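Wire shelving: the questions I keep getting

Ever since I mentioned my shelves in the newsletter I've had a steady trickle of emails about them, so I've put the answers in one place. If yours isn't covered, drop me a line and I'll add it.

Why wire and not wood?
Mostly dust! My old bookcase collected it like a hobby. With open mesh it falls through to the floor and the hoover gets it. Wire lets air round things too, so bags and coats don't go musty.

Don't small things fall through?
Yes, all the time. Pens, keys, the odd screw. I put anything tiny in a tub first, or cut a bit of thick card to fit the shelf. My friend Corinne Gallagher uses an old placemat, and it looks much nicer than my card.

Is it hard to put together?
Not really, but do it on the floor and get the bottom shelf level before you touch the next one. Mine took 20 minutes, and then longer again when I noticed I'd put one shelf in upside down.

What do you keep on the top?
Nothing, if I can help it. I like having somewhere to plonk the shopping when I come in – and once one thing lives up there, the rest of the house seems to follow it.

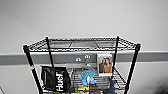 Top shelf clear, tote bag hanging on the left.

Can you hang things off it?
You can, and it's my favourite part. A tote bag is ideal for the bits you grab on the way out. I'd keep heavy bags low down, though, as a tall unit can get tippy if it's all hanging off one side.

How do you clean it?
Damp cloth, drop of washing-up liquid, then dry it properly. Black gloss shows every fingerprint, so I go over the posts on a Thursday when I do the bathroom. An old toothbrush is good for the corners where the wires meet the rim.

Will it mark my wall?
It might if it's pushed right up. I leave a small gap behind, and Everett Kowalczyk wrote in to say he sticks felt pads on his back posts, so thank you Everett, I've pinched that one.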